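Bullon Home Forum > Furniture > Painted and Refinished

Thread: Keep the recessed trays on a white vanity or fill them in?

painted_pine
Posts: 127
I have a white painted vanity with a big oval mirror and carved roses at the back of the top. The top has two sunken compartments, one toward the left and one on the right. I like the look of it but the sunken parts drive me crazy. Powder gets into the corners and I end up digging it out with a cotton swab.

I'm repainting the top in September anyway. My plan is to cut two pieces of board, set them in the trays, fill the seams and paint over the whole thing so it is one flat surface. Has anyone done this? Does the seam show after a year?

drawerpull85
Posts: 1379
I did it on a dresser with a similar top. The seam showed by the second winter. Wood moves and filler doesn't move with it. I sanded and refilled it once and it opened up again in the same place.

If you want it flat, cut the boards to drop in and leave them loose. Drill a finger hole so you can lift them out. Then you can change your mind later.

mothballs_and_lace
Posts: 3559
Please don't fill them. The trays are the best part of that style of vanity. Small things stay put. On a flat top everything drifts toward the back edge and you lose earrings behind the mirror.

Line them with felt or cork. I buy the Jerka felt sheets, cut a paper pattern first, then trim the felt a little at a time until it sits flat. When it gets dirty you pull it out and wash it.

painted_pine
I tried felt. It held on to the powder worse than the paint did. Also everything I own seems to end up outside the trays anyway, so I'm not sure they are doing much.

Picture of the top, with the trays next to the carving.

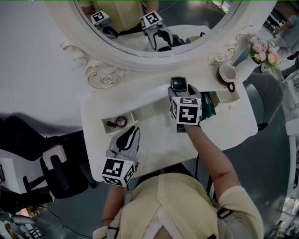 Vanity top with the left tray, the right tray and the base of the mirror

The round mirror lives in the left tray and it takes up a lot of the room in there. The little white cup is at the back right corner.

drawerpull85
Thanks, that helps. With the carving coming down on both sides of the mirror you have less flat space at the back than I was picturing. I see why you want the trays gone.

I'd still do loose boards. Paint them at the same time as the top, same can, same number of coats, and let them cure out of the trays. If you put them in too early they will stick and you'll have to pry them up and chip the edge.

kennedy_st_attic
Posts: 85
I'm with mothballs. Even with a few things out on top, that left tray is holding the mirror and the little black thing next to it. Take the tray away and those are two more things sliding around.

What about glass? A shop near me on Kennedy cut a piece for the whole top of mine, with a notch for the mirror base. The trays are still there under it and the surface wipes clean.

mothballs_and_lace
Glass over trays makes no sense to me. Then you have two holes you can look at and not use.

kennedy_st_attic
I keep old postcards in them. It looks nice.

painted_pine
Glass would be hard with those carvings. The right side scrolls are close to matching the left but I wouldn't trust one template for both. I'd rather not pay for a shaped cut and find out it doesn't fit.

sandpaper_sal
Posts: 127
Separate question, what paint is on it now? If it's old and you don't know, test it for lead before you sand anything, especially around the roses. I wouldn't sand carvings by hand in any case. Wash them, scuff with a fine pad and paint thin. Thick paint fills in the petals and you lose the detail.

painted_pine
Don't know what it is. The last owner painted it. I'll get a test kit before I start. I was planning to leave the roses and the mirror alone and only do the top.

sandpaper_sal
Then watch your white. New white next to old white will look like a patch. Take a drawer front to the store and have them match it. I used Cletex satin on a nightstand and it was fine on the top but took three weeks before I could set a cup on it without leaving a ring.

mothballs_and_lace
Three weeks sounds right for any brand. I wait a month.

Have you thought about a shallow dish in each tray? Something with round corners. The powder falls in the dish and you rinse the dish. No cutting or filler.

painted_pine
That might be the answer for the right one. I'm going to measure both tonight. For the left I think I'll make the loose board with the finger hole and see if I miss the tray. If I do, it comes back out.

drawerpull85
Leave a gap the thickness of a playing card on every side before you paint. The coats will eat up most of it.

painted_pine
OK, will do. I'll post again when the top is done.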